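3.2 Contact segmentation and role assignment

The planner takes as input a head-view recording and returns a sequence of contact states, one for each hand. Following the scheme used in Sodari, each state is labeled as free, supporting, or acting. A supporting hand limits the motion of the object, while an acting hand applies the force that changes its pose or one of its parts. Labels are predicted over windows of 12 frames and smoothed before they reach the controller.
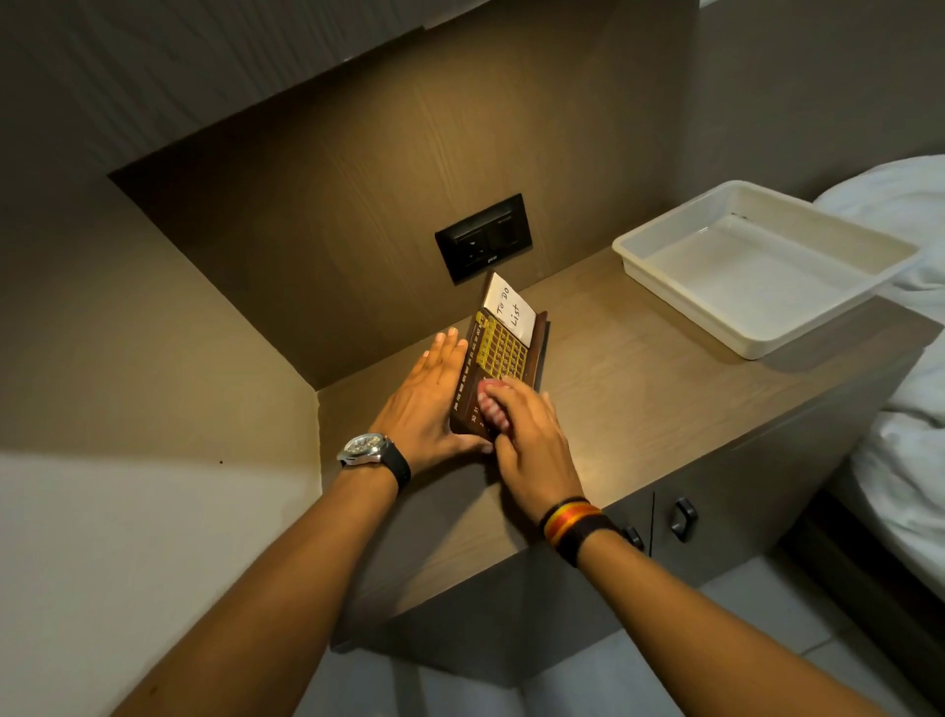
Figure 3. Two-handed contact with a desk calendar on a nightstand. The left hand is flat against the side of the block; the right hand is curled against the lower front face and covers part of the date grid.

Role assignment is difficult when both hands touch the same rigid body and fingers hide the contact area. In such cases the perception module keeps the last reliable object pose and lowers its confidence until the surface is visible again. If confidence stays low for more than 300 ms, the planner holds both arms at their current targets and requests a new pose estimate.

Labels were checked by A-yeong Ra and Bohumila Bednárik, who worked separately and then settled disagreements in a joint pass. Most of these concerned the change from supporting to acting, where the two annotators placed the boundary up to five frames apart. We therefore apply a tolerance of five frames when scoring transitions in Section 4.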